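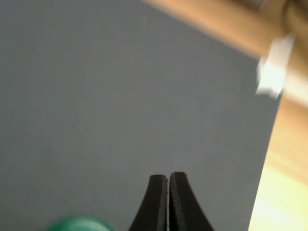
Ticket : la pince ne se referme plus complètement
Projet : Pratberg (atelier robotique, groupe Clarkside)
Ouvert par : Youssra Slaoui, le 2/5/26
Suivi : Wai-kit Tu
État : en observation

Symptôme
Consigne de fermeture à 0, le servo s'arrête avant la butée. Il reste un jeu entre les bouts des doigts. Position relue : 40 pas au-dessus de la consigne. Pas de message d'erreur côté contrôleur. Les objets épais sont saisis normalement, une feuille de papier glisse.

Vérifications
-- Alimentation : tension stable pendant la fermeture.
-- Câble du servo remplacé par celui de la pince de réserve : aucun changement.
-- Doigts démontés puis remontés : aucun changement.
-- Fichier de calibration : valeur de fermeture à 1,726, alors que la fiche de montage donne une autre butée pour les doigts actuels. Le fichier date d'octobre, avant le changement de doigts.

Réponse de Wai-kit Tu
La calibration n'a pas été refaite après le montage. Lancer calib_pince à vide, bras immobile, couple limité à 1,000. Ne pas monter à 3,000 comme dans l'ancien script -- le servo passe en protection thermique et il faut couper l'alimentation pour le réarmer.

Retour de Youssra Slaoui
Calibration refaite, nouveau fichier enregistré sur le poste Cordier. L'écart relu en position tombe à deux pas. Essai sur la feuille de papier pas encore fait. L'ancien fichier est renommé, pas supprimé.

Reste à faire
Reporter la valeur sur le second bras avant la manche de Resedstead. Vérifier le serrage des vis de doigts après une séance complète.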